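Setting the Table at Pivthorpe

4 April 2025

Chia-hao Tang has been building a robot arm at one end of a bench in the Pivthorpe shared workshop since January. The arm is meant to pick up cutlery from a table and put it in a drawer. He picked that job because it is dull and because his own kitchen drawer is a mess.

"I wanted something I could test every evening without buying anything," he says. "I already own forks."

Tang repairs office printers for a living and had never built an arm before. He bought the motors secondhand, eight of them, from a member who was clearing out a garage. Two had worn gears and went into the spares box. The rest are in the arm. He has spent $985 so far, and he keeps the receipts in an envelope taped under the bench.

The first version had a suction cup. It could lift a butter knife by the flat of the blade and nothing else. Forks have gaps and curves, and the cup would not seal on them. Tang dropped the idea after a couple of weeks and moved to two fingers driven by a linkage.

"With suction I was always looking for one flat spot," he says. "With fingers you have to think about the whole shape. Where is it narrow, where does it get wide, which way will it turn when you squeeze."

Most of that thinking now happens on a computer. Wen-hsiung Yuen, who has been a member at Pivthorpe longer than almost anyone, talked him into building a simulated copy of the table and gripper before cutting any more parts. Tang resisted at first. He had broken one finger by driving it into the bench top, and after the second one broke he gave in.

"He was printing a new finger every few days," Yuen says. "In the simulation you can hit the table as often as you like. You just reset it."

Yuen wrote the first scene over a weekend, with a table, the gripper and a single fork. The wood on the tabletop came from a picture file he had lying around. Tang has asked him to improve it, and Yuen has said he will get to it when the grasping works.
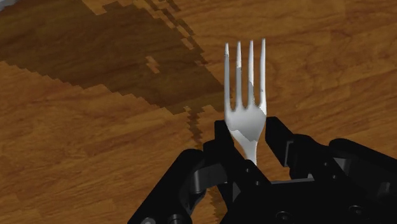
The simulated gripper with the fork held upright, near the base of the head.

Where to hold the fork has been the longest argument between the two of them. Tang would like the fingers on the handle, the way a person would hold it. Yuen prefers the head, where there is more metal for the pads to press on.

"The handle is thin, and it wants to roll," Yuen says. "Up at the head you have two sides to push against. It looks odd, but I don't care how it looks."

Tang agrees about the rolling. His worry is the drawer. A fork held by the head has to be turned before it can be laid down, and his drawer is shallow. He has tried the move in the simulation with the handle leading and with the tines leading, and he has not settled on either.

They call a set of attempts a batch. A batch is 30 grasps, each with the fork in a slightly different starting position, and Tang runs one most nights before going home. He writes the results in a notebook – date, settings, how many held – and has filled in over 260 lines. Yuen would like it all in a spreadsheet. Tang says he will type it up when the notebook is full.

The contact settings took the most patience. Early on, the fork would shake between the pads and then shoot off the table. Yuen traced that to the friction values and to a time step that was too long. Changing the time step made everything slower to run, and Tang's laptop was not up to it, so the batches moved to the old desktop next to the laser cutter.

"It's loud over there," Tang says. "But it's a better computer than mine."

Not everything carries over to the real arm. The simulated fingers close evenly, and Tang's do not, as one side of his linkage has more play in it than the other. He has a set of new bushings on order and expects to spend an evening fitting them. After that he wants to try the head grasp on the bench with a fork from home.

Spoons are next on the list. Yuen thinks they will be easier, and Tang thinks they will be worse. Neither has modeled one yet. Knives can wait, Tang says, and the sharp ones will stay in the block.

He is at the bench most evenings and is happy to show the arm to other members. He asks that people leave the envelope where it is.

Related
Inard kiln controller: wiring notes
Fixing the belt on the Hsu bandsaw
A chicken door with a timer, built in Prerkberg
Laser cutter sign-up and house rules

Contact | Copyright Pivthorpe Workshop | Back to top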